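Drinauer Cricketverein startet mit neuem Rasenplatz und erweitertem Nachwuchsprogramm in die Saison

Proron verlängert Partnerschaft um zwei Jahre, Hashini Gunawardena übernimmt die sportliche Leitung

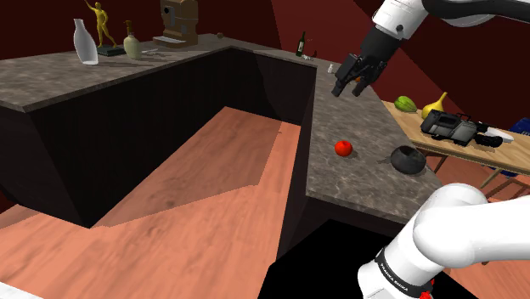
Drinau. Es war ein langer Winter für alle, die in Drinau einen Schläger in der Hand halten oder wenigstens gern am Spielfeldrand sitzen, und umso größer ist die Freude, dass wir heute gleich mehrere gute Nachrichten auf einmal weitergeben dürfen. Der Cricketverein Drinau wird seine Heimspiele ab Mai auf dem neu angelegten Platz am Stustlower Weg austragen. Die Stadt hat die Fläche im Dezember freigegeben, und seither ist dort gewalzt, gesät und (zum Leidwesen der Maulwürfe) auch reichlich umgegraben worden.

Zum ersten Mal in seiner Geschichte verfügt der Verein damit über einen Platz mit echtem Rasenstreifen. Bisher wurde auf einer Kunststoffmatte gespielt, die vor jedem Spiel ausgerollt und hinterher wieder in die Garage gebracht werden musste. Wer einmal an einem nassen Aprilmorgen mit angefasst hat, wird sie nicht vermissen. Für die Jugendmannschaften bleibt die Matte vorerst im Einsatz, denn der neue Streifen soll in seinem ersten Jahr geschont werden.

Die sportliche Leitung liegt ab sofort bei Hashini Gunawardena, die viele im Verein bereits als Trainerin der Frauenmannschaft kennen. In der vergangenen Saison führte sie das Team bis ins Halbfinale des Kinyua-Pokals, wo es sich Stustlow nach einem bis zum vorletzten Over offenen Spiel um 27 Runs geschlagen geben musste. »Natürlich hat uns das wehgetan, wir haben im Bus nach Hause kaum geredet«, sagt Gunawardena. »Aber am nächsten Training waren alle da, auch die, die eigentlich Urlaub hatten. Da wusste ich, dass ich hier noch eine Weile bleiben möchte.«

In ihrer neuen Aufgabe wird sie die Arbeit der Frauen-, Männer- und Jugendmannschaften enger zusammenführen. Geplant sind gemeinsame Einheiten im Feldspiel und ein eigenes Wurftraining für die jüngeren Spielerinnen und Spieler. »Wir haben im letzten Jahr zu viele Fänge fallen lassen, das darf man ruhig so sagen«, so Gunawardena. »Mit dem Schlagen bin ich zufrieden. Beim Werfen fehlt uns noch Geduld, gerade wenn die Gegnerinnen gut in die Partie kommen.«

Möglich wird das größere Programm auch durch unseren langjährigen Partner Proron, der sein Engagement um zwei weitere Spielzeiten verlängert. Aus den Mitteln werden unter anderem Helme, Beinschoner und Handschuhe für den Nachwuchs angeschafft, dazu kommen 2.000 Euro für Fahrten zu Auswärtsspielen. Dafür möchten wir uns an dieser Stelle von Herzen bedanken, ebenso bei den Familien, die Jahr für Jahr Kuchen, Linsencurry und Thermoskannen heranschleppen.

Der Verein zählt inzwischen 256 Mitglieder. Besonders die Schulkurse haben viele Kinder zum Cricket gebracht, die den Sport vorher höchstens vom Hörensagen kannten, und manche haben gleich die Eltern mitgebracht.

Zur Platzeröffnung im Mai empfängt Drinau die Mannschaft aus Stustlow zu einem Freundschaftsspiel über 20 Overs. Beginn ist um 13 Uhr, der Eintritt ist frei. Rund um das Spielfeld ist Platz für 400 Gäste, Decken und Klappstühle dürfen gern mitgebracht werden. Vor dem Spiel erklärt Hashini Gunawardena am Spielfeldrand die wichtigsten Regeln, und in der Pause können Kinder selbst ein paar Bälle schlagen.

Anmeldungen zum Probetraining nimmt die Geschäftsstelle des Vereins entgegen. Leihschläger sind vorhanden, mitzubringen sind Sportschuhe und etwas zu trinken. Medienvertreter, die das Eröffnungsspiel begleiten möchten, melden sich bitte ebenfalls vorab bei der Geschäftsstelle.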